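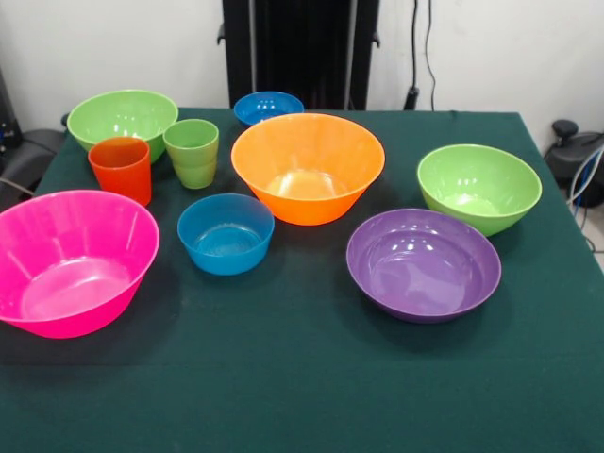

4. Adding a Game Studio to the Lobby

Print this page | E-mail this page

Complete Section 3 before you start. The Starex lobby server must be in Maintenance mode.

1. Sign in to the Semaan console with an operator account.
2. Open Content > Studios and select Add.
3. Enter the studio key exactly as issued. Keys are case-sensitive.
4. Set the feed port to 482.
5. Select Fetch Titles. The list loads in batches of 20.

Note: Titles without a certificate for your market are grayed out and cannot be selected.

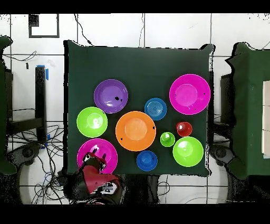
6. Mark the titles to publish, then select Assign Category. A title can belong to one category only.
7. Set the minimum and maximum stake for each title -- blank fields block publishing.
8. Select Publish and return the server to Live mode.

CAUTION: Do not change the wallet currency while a fetch is running. Open rounds will be voided.

If error 111 appears, the studio key has expired. Request a new key and repeat from step 3.

Comments (3)

Darcy Cormier
Step 5 hangs on the last batch for us. Console build 49.

Maya Azar
Same build here. Clear the title cache and fetch again.

Nizar Salameh
Does the one-category limit apply to jackpot slots too? Ours show up in two places.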